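Musty smell from kitchen sponges after a couple of days?
Kitchen & Laundry > Cleaning
611 views

Zamfira Furtună
Hi all, hoping somebody can sort this out for me before my sister comes on Saturday and smells my sink. I go through a sponge every few days because they start to stink, kind of like a wet dog. I rinse them, I squeeze them, I even tried a different dish soap (the lemon one, no difference). We moved to Nirnden in February and I never had this problem in the old apartment, so part of me wonders if it's the water. We do have pretty hard water here and the faucet gets crusty.

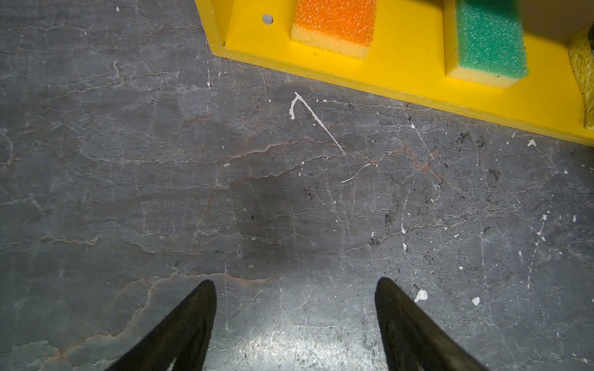
The other thing is where to put them. I've been leaving the sponge flat on the counter next to the faucet and there's always a puddle underneath by evening. We have dark counters and I don't notice the puddle until my sleeve is in it. If yours is anything like that gray surface with all the pale cracks and veins running through it, you know how well a pattern hides things! My mother kept hers in a little dish but that had slime in the bottom, so I'm not sure that's any better. What do you all do?

Njål Ekström
Probably not the water. Hard water leaves scale, but the smell is mostly bacteria eating the food and grease that stay in the sponge. Two things helped at my house. First, I stopped using the same sponge for pans and for wiping counters. Second, I let it dry all the way between uses, out in the air, with nothing piled on top. I keep a few going and swap them around so each one gets a rest.

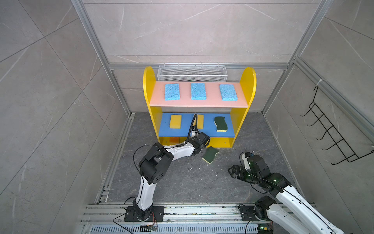

Does it matter which way up the sponge dries?
Standing on its long edge is best, with air on both big sides. Flat on a solid surface is the slowest way, and the bottom side is where the smell starts.

I've got a wire rack from Stakar that hangs inside the sink, but a big binder clip works too. Just clip it to one end and stand the sponge up on the clip.

My routine after dinner:

Rinse in hot water until no more suds come out.

Squeeze hard, then squeeze again. Don't wring the kind with a scrubby side, the layers can come apart. 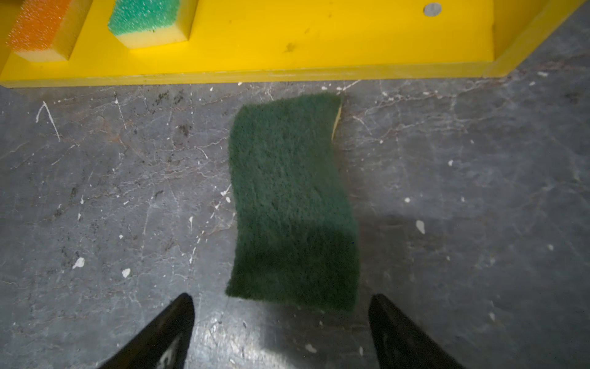
Stand it up to dry overnight, away from the splash zone.

Swap it out every week or two, sooner if it smells right after rinsing.

Paula Rusu
microwave it! 1 minute, has to be WET and no metal scrubbers. works for me

Luminița Hodoroagă
I'd be careful with the microwave, I scorched one once and the kitchen smelled worse than any sponge. Njål's advice is good though. 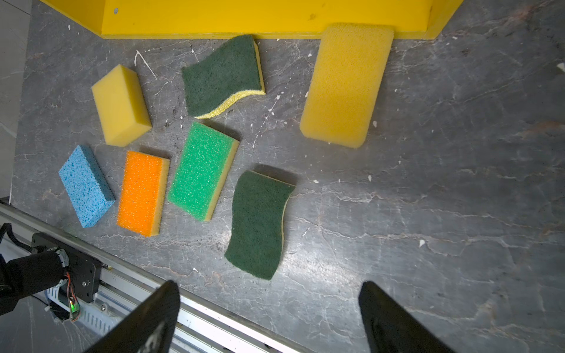
What fixed it at our place was giving every job its own color – pink for dishes, blue for counters, and whatever is oldest goes to the bathroom. My husband ignored this for a month and then he got it. Size matters too, and I think people forget that. A big thick one like the mustard-yellow sponge up by the yellow edge holds a lot of water, so I'd save that kind for the car or the tub and use something thinner at the sink. The green scouring ones I keep only for pans. Also check your drain, Zamfira! Mine got blamed on the sponge for weeks and half of it was the strainer basket.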